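4.2 Who stays home, and why they say so

I should admit that I came to this part of the project with the wrong question. I wanted to know whether calls to boycott a big televised song contest change how many people watch it. The viewing numbers I could get were patchy, and the people I talked to in Hadholm kept steering me somewhere else. They wanted to tell me about the conversation at work the next morning, or the cousin who stopped coming to the viewing party, or the one song they had listened to anyway with headphones on. So the question changed. What does a person who skips the show think they're doing, and who do they think is noticing?

We mailed 1,000 questionnaires to households in Hadholm and the smaller towns along the coast, and I then sat down with 42 people for longer talks (mostly in kitchens, once in a parked van during a hailstorm). The questionnaire asked about three things: whether they had heard of the boycott call, whether they had watched the final, and whether they had told anyone about their choice. That last item was almost dropped to save space. I'm very glad we kept it -- it carries most of this section.

Of the 42, six had skipped the final on purpose. I expected them to be the loud ones. A couple were, sure, with posters in the window and long threads online. The others had told one or two people at most, and one had told no one until I asked. She had gone to bed early with a book and felt, in her words, "a bit silly and a bit proud." I have thought about that phrase a lot while writing this up, and I still can't decide which half matters more for the argument in Section 5.

The talks followed a loose guide, with the same opening for everybody and then whatever order felt natural. I let people wander. When someone wanted to spend twenty minutes on the voting rules, we spent twenty minutes on the voting rules, and the transcripts are longer for it.

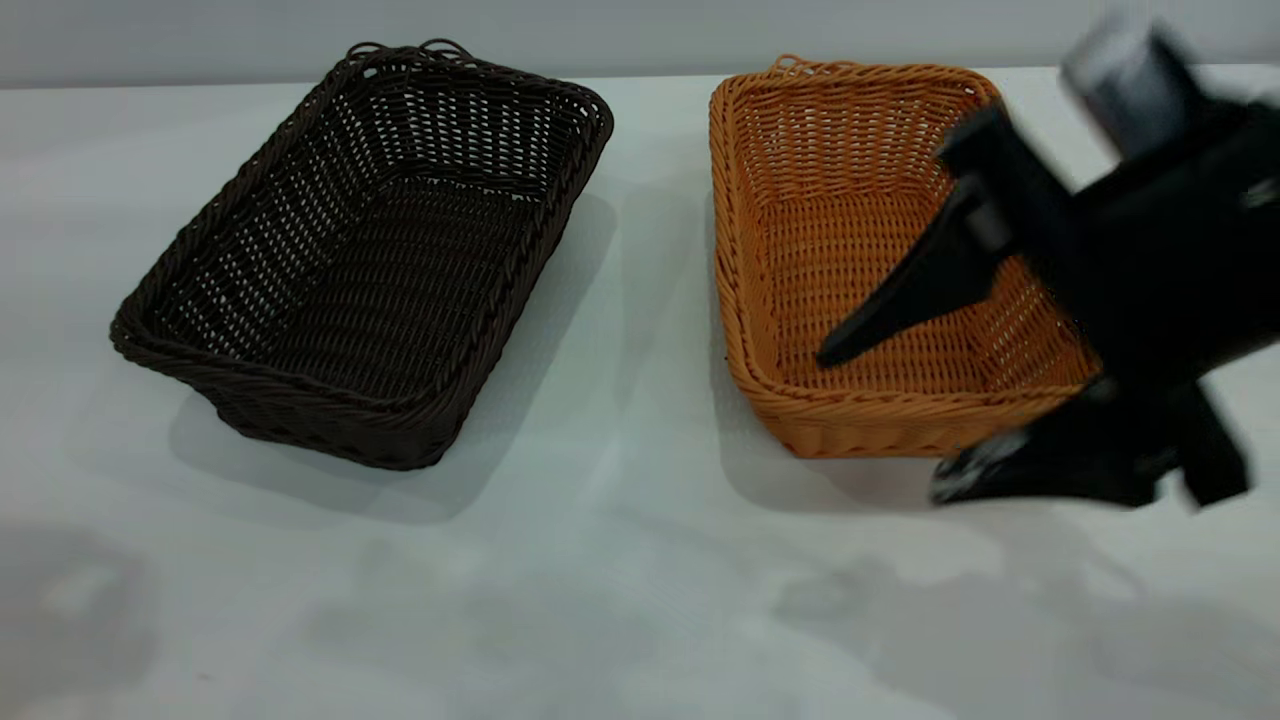
Figure 3. Two woven baskets, one dark brown and one orange-tan, side by side on a pale tabletop.

Kaneko told me I was reading far too much into the quiet ones, and that a boycott kept secret is only a night off from television. I take the point. If the aim is pressure on a broadcaster or a host city, then a person who says nothing adds very little. But the quiet skippers didn't describe their aim that way. They talked about not wanting to hum along. Several used the word "clean," which I hadn't used and which isn't in the guide.

The watchers were just as mixed. Plenty of them agreed with the boycott and watched anyway, and they had worked out small side rules to live with it: no voting, no posting, sound off during the host segments. Others thought politics had no place near a song contest and then spent the next ten minutes explaining which countries vote for each other. I coded both groups as "watched," and I'm not happy with that. The Brelar scale, which we borrowed for the questionnaire, has only yes and no for this item, and changing it halfway through would have spoiled the comparison with the Zamberg study.

That comparison is worth a short detour. In Zamberg, 79 percent of people who had heard of the call could name who made it. I can't give a matching number for Hadholm, as our question was worded differently (my fault), but in the talks people were often vague. They knew there was a call. They knew roughly what it was about, and they mixed up the groups behind it. It didn't seem to bother them much, and it didn't seem to make the skippers any less firm.

I went back to some of the same people in July, when the contest had dropped out of the news. Two of the skippers had since listened to the winning song. One of them asked me whether that counted as breaking the boycott, and I said I didn't have a rule for it. The coding sheet still doesn't have one either, and both cases are marked "skipped, later contact" in the tables that follow.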